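Hevach brings the shared table back with a new family supper club for Manurung

2022-10-16

Hevach, the neighbourhood kitchen and meeting place in Manurung, is very happy to announce that its family supper club will open its doors this autumn, with room for up to 30 households at each sitting and a warm welcome for anybody who fancies a hot meal in good company.

The idea has been simmering since May, when a handful of parents stayed behind after a cookery morning, got talking over the washing-up and found that most of them ate their evening meal standing, or in the car, or an hour after the children had finished theirs. They wondered whether Hevach might open its kitchen one evening a week so that everyone could sit down together, and before the last pan was dry there was a list of names on the back of a flour bag (which we still have, pinned up by the larder door!).

"I grew up in a house where the table was never quite big enough and there was always somebody's cousin on the piano stool," said Anjani Setiawan, founder of Hevach. "I would love the children here to have a bit of that, the noise and the passing of dishes and the grown-ups going on far too long about nothing much."

Suppers will be plain and generous. The opening menu has a barley and root vegetable soup, a big tray of baked rice with greens, flatbreads made that afternoon and stewed plums with custard, and there will always be a meat-free main dish and something mild for smaller or more cautious eaters. Families are welcome to come early and help with the chopping and stirring, and just as welcome to turn up when the food is ready and be looked after.
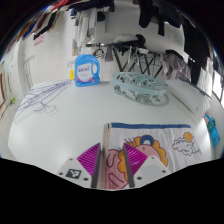
A white table with rounded edges.

Edit Illés, who has planned the menus, spent much of the summer asking local families what they really eat at home, and came away with 1516 suggestions written on cards, scraps of paper and one paper plate. Some were full recipes handed down from grandparents, and some simply said "chips". She has read every one of them, and hopes to work a good many into the suppers over the winter, with the name of the family who sent each dish chalked up beside it on the night.

"People are shy about their own cooking," said Edit. "They tell me it is only lentils, or it is only what my mum made when there was nothing in, and then they describe it and I am starving. Those are the dishes I want to put on the table."

The club has been made possible by a grant of £1636 from Rivum, the local household goods shop, which will pay for new pans, bowls and serving spoons, and by the good people at Zornine bakery, who are giving flour and yeast for the flatbreads.
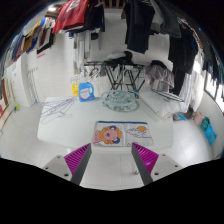 Children will have a place of their own in all this too. Melati Chong will be running a short session before each supper where younger guests can shape their own bread, fold napkins and learn to lay a place for the person sitting next to them, and she promises that a fork on the wrong side will be admired just as much as one on the right. Those who would sooner finish a book in the corner may do exactly that until the soup comes out.

Places are offered on a pay-what-you-can basis and no questions will be asked of anyone who pays nothing. Booking forms have gone out to 800 homes in Manurung, and more can be picked up at the Hevach front desk or at the Zornine counter. Please mention allergies on the form, along with any need for a high chair or step-free seating, and Nomvula Xaba in the kitchen will ring you back for a proper chat before your first visit.

For further details, or to arrange a visit to the kitchen, please ask for Saodah Nair at Hevach, Manurung.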